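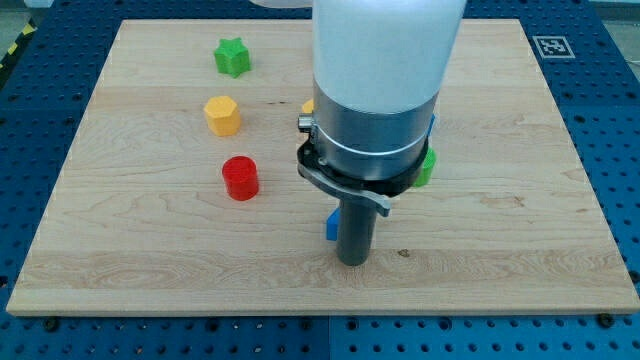

Maple board on a perforated table: finish it or leave it bare?
Stoslow Woodworking Forum > Small Projects
24 posts, showing first page

plankton_steve
July 2, 2022
Need a ruling before I open a can of something. The board is light, grain looks like maple, sold to me as maple by a man who also sold me "walnut" that was poplar with ambitions. It lives on the blue table with the holes and gets blocks slid around on it all day. The green star is the one I worry about. Five points, even if they are rounded. Oil, poly, or nothing?

gluepot
Nothing. Sand to 100 and walk away.

Mrs_Dovetail
100 is a driveway. Go to 220 at least, then one thin coat of hardwax oil. I did a game board with Zukska oil and the pieces still slide fine.

gluepot
Pieces slide fine on mine too and I spent zero dollars.

plankton_steve
I should add that I care about glare. Poly on the last board gave me a lovely reflection of the ceiling light and not much else.

tenon_the_run
Matte poly exists. Two coats, knock it back with a gray pad. Also, what is holding the board down? Those holes are begging for dogs or bolts and I only see a couple along the front in your picture.

plankton_steve
Gravity, and double-sided tape. So far it has stayed put.

tenon_the_run
Tape is fine until August. Then the board cups and you own a very shallow bowl.

Mrs_Dovetail
He's right about the cupping. If you finish the top, finish the bottom. I will die on this hill.

gluepot
I have a bare board from a Protdale kitchen that has been flat since before this forum existed.

Mrs_Dovetail
You also have a bench you level with playing cards, so.

gluepot
One playing card.

old_mill_rd
Slight detour – are those panels flush where they meet? There's a seam running down the lower middle. Mine had a lip at the joint and the board rocked like a diner table. Shimmed it with brass.

plankton_steve
Flush as far as my fingernail can tell. Haven't put a straightedge on it.

old_mill_rd
Put a straightedge on it.

tenon_the_run
Seconding the straightedge. And round over the star points a hair more if it's still leaving marks. Cheaper than any finish.

plankton_steve
OK. Straightedge tonight, then oil, both sides, on a scrap first. gluepot's objection is noted.

gluepot
Post the scrap next to a bare one. I'll wait.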